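Skarkton Hand Gripper, wide-jaw version 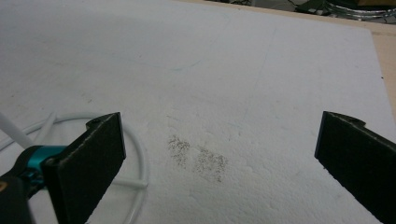 Jaws open over white foam board, seen from the onboard camera. Black textured pads, teal bracket.

Hand-held gripper for recording pick and place demos. You hold it, you do the task, the camera sees what the fingers see. Same pads bolt onto the Skarkton arm mount, so what you record by hand carries over to the robot side without a new fingertip.

What's in the box
Gripper body with trigger, one pair of pads fitted
2 spare pads
Camera bracket – camera sold seperately
USB cable, 3 m
Hex key

Pads are flat and wide with a notched tip. Rough face, good on cardboard, cable jackets, plastic tube. Less good on glass. Smooth pads are on the way, should be in stock by December.

Setup takes 5 minutes if the camera is already calibrated. Plug in, squeeze the trigger fully closed, then fully open, wait for the beep. Do this every time you swap pads or the width reading will be off.

Work surface: a plain light board is fine. Foam marks easily and picks up dust, so flip it or swap it when the specks start to show up in your recordings. Shiny tabletops give more trouble than dirty ones.

Changes for the October 2023 batch
Stiffer trigger spring
Bracket screws now come with thread lock applied
Cable exit moved to the rear – the old side exit snagged on sleeves

Older units can be upgraded, ask for the Jorimby kit. Fits everything from serial 18 up.

Orders and spares through Polholm. For bulk or lab pricing write to Lech Bielecka, please include you're shipping country. Returns within the usual period, pads not returnable once fitted.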